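The Visitors' Book

The open day at the Tremton Institute was scheduled to begin at ten o'clock, and the notice on the front door said so in letters large enough to be read from the road. Nafula Mohamedi had typed the notice herself. She had also typed the program, the safety statement, the seating plan and the short address which the Director was to deliver and which he had returned to her with one word changed.

It was January 30, 2019, and the path had been salted twice. By a quarter past nine the first guests were standing in the lobby with their coats still buttoned. They were a party from the Isthorpe Foundation, which had supported the laboratory for 5 years and was expected to decide before spring whether it would continue. Nafula gave each of them a badge and invited them to sign the visitors' book.

The last to sign was an old woman in a green hat who did not appear on the list.

"I am afraid I do not have your name," said Nafula.

"You would not," said the woman. "I used to work in this building. It was the Briva factory then. We made cookers."

Nafula looked at the list again, as procedure required. The open day had been advertised to the public, and the public was therefore entitled to attend. She wrote out a blank badge by hand. The woman asked for it to say Mrs. Cusi, and then corrected herself and said that Cusi was the name of the street she lived on, and that the badge could say whatever was convenient. Nafula wrote "Guest."

The Director spoke for longer than the program allowed. He explained that the Institute had been established to study the assistance of persons in their own homes, and that its work was conducted with patience and with proper regard for public funds. He stated that the present study had recorded 2000 trials since November. He used the word "dignity" four times. The gentlemen from Isthorpe wrote something down on each occasion, and the woman in the green hat looked at the ceiling.

"There was a crane up there," she told Nafula in a low voice. "On a rail. You can see where they filled in the holes."

Nafula had worked beneath that ceiling since the Institute opened and had never noticed any holes. She looked up and found them at once, a line of paler patches running from the door to the far windows.

At the conclusion of the address, the guests were conducted down the corridor in two groups. Nafula took the second. She had prepared remarks for each door they passed, and she delivered them in the correct order. Behind the first door was the workshop. Behind the second were the offices of the research staff, who had been asked to tidy them. At the third she paused, as instructed, and reminded the party to remain behind the yellow line, to refrain from touching the equipment, and to hold their questions until the trial was complete.

"And if it drops something?" asked one of the gentlemen.

"Then the trial is recorded as a failure," said Nafula, "and the next one begins."

He seemed to find this satisfactory. The woman in the green hat laughed aloud, and then apologized to the party in general.

"That was how we did the doors," she said. "An inspector opened and shut every oven door 50 times. If it stuck, he put a chalk cross on it and it went back down the line. I fitted the knobs. My hands knew the work so well that I could do it while thinking about my supper."

Inside the laboratory the engineers had already taken their places. One of them, a young man whose collar was too large for him, announced the number of the trial, which was 719 in the present series, and read the task from a sheet of paper. The arm was to take a cup from the cupboard of a toy kitchen. He read it in the voice of a clerk reading a will. Then he sat down, and the room became quiet enough for the heating pipes to be heard.

The arm began to move. Nafula had seen it do so on many mornings, and she generally used the time to check that the coffee had been set out. On this occasion she found herself watching the woman instead. The old woman had come up to the yellow line and stood with the toes of her shoes exactly against it. She was bending forward to look at the little stove.

"They have given it proper dials," she said. "Look at that. Off at the top, where it should be."

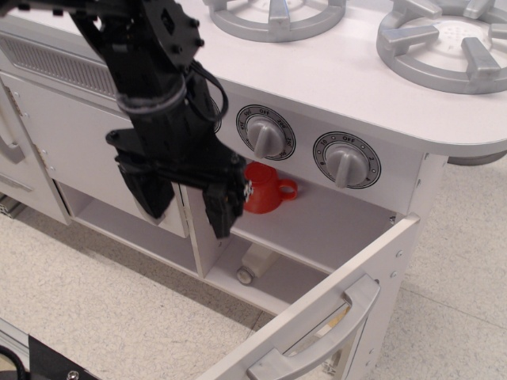
"I must ask you to hold your remarks," said Nafula, although she said it very quietly, and the woman nodded and put one gloved hand over her mouth.

The young engineer leaned toward his screen. One of the gentlemen from Isthorpe had stopped writing. For a time nothing happened that a person in a hurry would have called an event. The old woman's free hand had risen a little from her side, and Nafula saw the finger and thumb come together, slowly, on nothing at all.

"Complete," said the engineer.

There was applause, which the program had provided for. The Director thanked the staff. Questions were invited, and the gentlemen asked about cost, and about the next stage of the work, and whether the method could be extended to plates. The answers were those that had been prepared. The party was then directed to the refreshments, and the green hat moved off among the others and was lost behind somebody's shoulders.

Nafula remained to close the laboratory. The young engineer asked her whether the visit had been a success, and she replied that the Foundation would write in due course.

"Who was the lady?" he asked.

"A former member of staff," said Nafula.

She returned to the lobby and opened the visitors' book in order to count the signatures for her report. The final entry was in a large, careful hand. Under "Name" the woman had written Ada. Under "Organization" she had written Briva, Assembly. The last column was headed "Purpose of Visit," and most of the guests had left it blank or put a dash.

"To see how the new girl is getting on," it said.

Nafula read the entry twice. The form on which she made her report had no space for it, so she copied it in pencil along the margin, and went to see whether there was any coffee left.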